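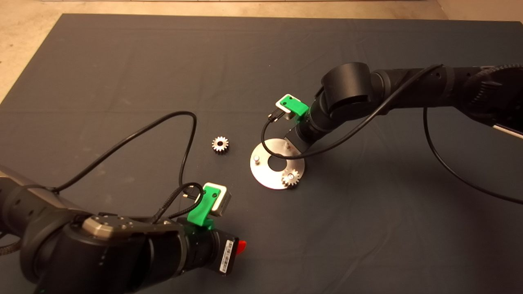

23 May 2023

Notes on the steel disc and the bench covering.

Spread the dark gray cloth over the bench again before getting the disc out. It creases as soon as it has been folded, and ironing it last time made little difference. Left it as it was. The disc sits flat enough on it, and a light part is easy to find against the gray if it gets put down in the wrong spot.

The disc is from the Fekete batch, brushed finish, round hole through the middle, short pin standing up near the rim. Weight on the Kalano scale 127 g, same reading on the second try. Wiped it with a dry rag only. The solvent from Tillau leaves a haze on brushed steel that shows up a day later, so please keep it off these.

Ran a fingernail around the inside of the hole. Slight burr on one side, not enough to catch a thread. Took it down with 400 grit, two passes, then wiped again. Did not touch the rim or the face. The grain on the face is easy to spoil and we have no way here of putting it back.

Pin: no play when pushed sideways by hand. Did not try pulling it. The drawing gives a press fit and no glue, and I would like that confirmed by Sokley before anyone puts a load on it.

Still to do:
Ask Sokley about the pin.
Find the small calipers; the large ones are awkward inside the hole.
Shake out the cloth outside, not over the floor.
Order more 400 grit, we are on the last sheet.

The rest of the batch is not due until August, so this one goes back in its sleeve at the end of the day.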